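Tautahi Building, Ground Floor and Mezzanine
Annual Fire, Electrical and General Safety Inspection
November
Checklist with Inspector's Comments

Inspector: Magdalini Kouris
Accompanied by: Petrică Ciobanu, building management
Report issued to: Prinovance (owner), Plallero (tenant, ground floor), Pidine (tenant, mezzanine)

Ratings
S – Satisfactory
A – Action required, see comment
N – Not inspected or not applicable

Items marked A carry a target period. The responsible party is named in the comment. Items carried over from last year's report are marked "repeat."

Section 1. Exits and escape routes

1.1 Exit doors open in the direction of travel without a key: S
1.2 Exit routes clear to full width: A (repeat)
Comment: Two pallets of floor tile were standing in the rear corridor beside the loading door. The remaining width was enough for one person but below the marked width. Mr. Ciobanu had them moved during the inspection. The same corridor was cited last year for stacked chairs. The owner is to mark the floor and assign the corridor to one named tenant. Target: 30 days.
1.3 Exit signs lit and visible from all work areas: S
1.4 Emergency lighting, function test: A
Comment: The unit at the head of the mezzanine stairs did not come on when the test switch was operated. All other units did. Replace the battery pack and repeat the test. Owner. Target: 14 days.
1.5 Emergency lighting, annual duration test recorded: S
1.6 Assembly point signed and known to occupants: S
Comment: Persons asked on both floors gave the correct location. The sign itself is fading and should be renewed at the next opportunity.
1.7 Stair treads, nosings and handrails: A
Comment: The handrail bracket at the half landing is loose in the wall. The screw holes are worn and the bracket needs to be reset, with longer fixings or a new position. Owner. Target: 14 days.

Section 2. Fire detection and fighting equipment

2.1 Alarm panel shows normal condition on arrival: S
2.2 Weekly call point test recorded in log book: A
Comment: The log is complete from January to August. Three entries are missing in the fall. Ms. Bucur explained that tests were carried out and not written down. A test without an entry cannot be accepted as a test. Plallero. Target: immediate.
2.3 Detector heads unobstructed: S
2.4 Extinguishers in place, sealed and in date: S
2.5 Extinguishers of suitable type near electrical equipment: S
2.6 Extinguishers mounted at correct height: A
Comment: The unit by the kitchenette stands on the floor and is being used as a doorstop. Return it to its bracket. Pidine. Corrected during the visit, but the rating stands for the record.
2.7 Fire blanket in kitchenette: S
2.8 Fire doors close fully from any position: A
Comment: The door between the ground floor corridor and the paint store stops short of the latch. The closer should be adjusted first, and the hinges looked at only if that fails. Owner. Target: 14 days.

Section 3. Work areas and housekeeping

3.1 Floors level, dry and free of trip hazards: S
3.2 Walkways around workbenches maintained: S
3.3 Materials stored on shelving within rated load: A
Comment: The long shelving run on the north wall has no load plate. The supplier's data sheet gives 590 pounds per bay, evenly distributed, and nothing seen on the shelves would come near it. The plate must nevertheless be displayed. Plallero. Target: 30 days.
3.4 Heavy items stored between knee and shoulder height: S
3.5 Small parts, fixtures and boards kept on benches or in bins, off the floor: S 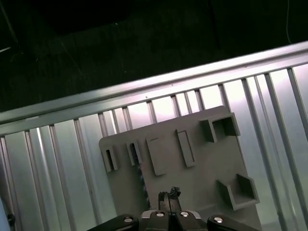

3.6 Waste bins emptied daily, with lids where required: A
Comment: The lidded bin for oily rags had ordinary paper waste in it. Separate the two streams and label both bins. The label should be in large print and placed on the lid, where it will be read. Plallero. Target: 7 days.
3.7 Sharp tools sheathed or racked when not in use: S
3.8 Ladders tagged and inspected: A (repeat)
Comment: The wooden step ladder in the janitor's closet has no tag and one split tread. It was to be removed last year. It is to be destroyed, and written confirmation sent to the inspector. Owner. Target: 7 days.
3.9 Lighting levels adequate at benches: S
3.10 Ventilation grilles clean and open: S
Comment: Light dust on the return grille near the loading door. Acceptable at present.

Section 4. Electrical

4.1 Distribution boards accessible and labeled: A
Comment: The ground floor board is correctly labeled. The mezzanine board carries a handwritten schedule that no longer matches the circuits. A licensed electrician is to trace the circuits and issue a typed schedule. Owner. Target: 45 days.
4.2 Clear space kept in front of boards: S
4.3 Ground fault protection tested at wet locations: S
4.4 Extension cords used for temporary supply only: A
Comment: A cord runs from the kitchenette to the mezzanine copier and has clearly been there for a long time – it has been painted over at the baseboard. Install a fixed receptacle at the copier. Owner, at the request of Pidine. Target: 45 days.
4.5 Power strips not connected in series: S
4.6 Portable appliances visually inspected and recorded: S
Comment: Mr. Haldane's register is well kept. It lists the plug, cord and casing condition of each appliance separately, and the mezzanine tenant is encouraged to adopt the same layout.
4.7 Equipment with covers removed is disconnected before work and not left unattended while energized: S
Comment: The written procedure was reviewed and is adequate. It states that the cord is to be unplugged at the equipment end and at the wall, and that power supply units are never to be opened on site. Covers and screws should be kept together in a tray at the same bench.
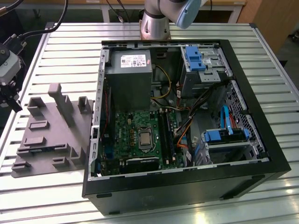 Desktop computer with side panel removed, on slatted worktable.

4.8 Cords and plugs free of damage or tape repairs: A
Comment: The floor polisher has a taped repair near the plug. Withdraw from use until a new cord is fitted. Owner. Target: immediate.
4.9 Battery chargers on non-combustible surface, away from exits: S
4.10 Space heaters: N
Comment: None were found. Occupants are reminded that personal heaters are not permitted under the building rules, and that complaints about temperature should go to Mr. Ciobanu.

Section 5. Hazardous substances

5.1 Inventory current and available: S
5.2 Safety data sheets available at point of use: A
Comment: The binder is kept in a locked office. Ms. Mahrous undertook to place a second copy beside the paint store. Plallero. Target: 7 days.
5.3 Flammable liquids in approved cabinet, doors closed: S
5.4 Containers labeled, no drink bottles reused: S
5.5 Eyewash station flushed weekly and unobstructed: S

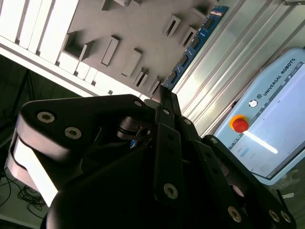
5.6 Spill kit complete: A
Comment: Absorbent pads present, gloves missing. Restock and add the kit to the monthly check. Plallero. Target: 7 days.
5.7 Compressed gas cylinders chained upright: N
Comment: No cylinders are listed in the inventory.

Section 6. First aid and welfare

6.1 First aid kits stocked and in date: A
Comment: The mezzanine kit holds expired eye rinse. The ground floor kit is in order. Pidine. Target: 7 days.
6.2 Names of trained first aiders displayed: S
6.3 Drinking water, restrooms and washing facilities: S
6.4 Incident book available and in use: S
Comment: Entries are brief but sufficient. One entry concerning a cut hand gives no time of day; this should be filled in by the person concerned if it is still known.

Follow-up

Each responsible party is to return a signed copy of its own items, with the date of completion entered beside each one. Photographs may be sent for items 1.4, 1.7 and 3.8. Item 4.1 requires the electrician's certificate. Items 1.2 and 3.8, being repeats, will be checked in person, and the owner will be notified of the visit in writing.

Requests for more time must reach the inspector before the target period ends.

Signed: M. Kouris, Inspector
Received for the owner: P. Ciobanu
Received for Plallero: Corina Bucur
Received for Pidine: signature pending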